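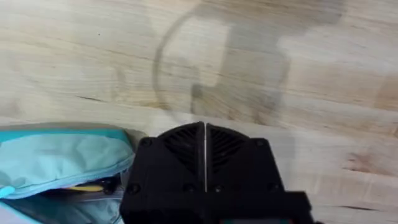
Page last changed: Sunday, 16:10, by D. Meireles

Progress report to the Bittencourt fund, second period
Bench arm project, Brisport workshop

Reinaldo asked me to put the bad news first, so you don't have to go looking for it in an appendix. We lost most of May to a gripper that would not admit it was closed.

The task, as you will remember from the proposal, is packing and unpacking small soft bags on an ordinary tabletop. The arm approaches the bag from the side, takes the rim, lifts and sets it down again. In the first period it managed this often enough for us to become pleased with ourselves. Early in the second period it began stopping above the table with its fingers together, waiting for a signal that they were together. The fingers were pressed as tight as they go. The Sisero controller disagreed, and the controller has the vote.

Waiting would have been merely tedious. The safety matter is what came next. After a timeout the controller assumed the fingers were jammed and drove them harder, and on one run it did so while Reinaldo had his hand near the wrist, reaching for the cable. He was not hurt. He did say several things I have left out of this report. We cut power, logged it as a near miss and stopped all runs with a person inside the taped area.

What we found

The closed position is stored as a number. Ours was 610, entered when the first set of fingers was fitted. The replacement fingers are slightly thicker at the tip, so they meet earlier, at a reading that never reaches 610. I fitted the replacements. I also wrote the setup sheet which says to check the stored value after fitting them. I can confirm the sheet is clear and well laid out.

The retry behavior is a separate fault and the more serious one. Bekard, who supplied the gripper drive, had shipped it with the force limit on retries switched off, and we had not looked. They answered our message the same day and were decent about it, and we have agreed to be equally embarrassed.

What has changed

- The closed position is measured at every start-up, with nothing between the fingers.
- A failed close now ends the run. There are no retries until someone presses the button.
- The force limit is on, and its setting is printed at the top of each log.
- Cable work is done with the power off, including by Reinaldo.

Since the fix we have completed 15 supervised runs. In 4 of them the arm missed the rim of the bag and came up with nothing, then stopped as it should. I would like that number to be lower, but a miss that ends in a stop is a kind of miss we can live with. The trouble seems to be soft fabric folding away from the fingertips, and we have some ideas about the approach angle that need another few weeks.

Money

The fault cost 1325 in parts and outside labor, nearly all of it the second finger set and a new drive board we bought before we understood that the old one was fine. The spare board is in the cupboard. We are covering the cost from the travel line, as there was no travel.

Next period

Unattended runs were due to start now. We ask to move them to the following period, and to use this one for supervised runs with the new limits in place. The total budget stays the same. Reinaldo Frota will send the near-miss form separately, once he has found the current version of it.

Dirceu Meireles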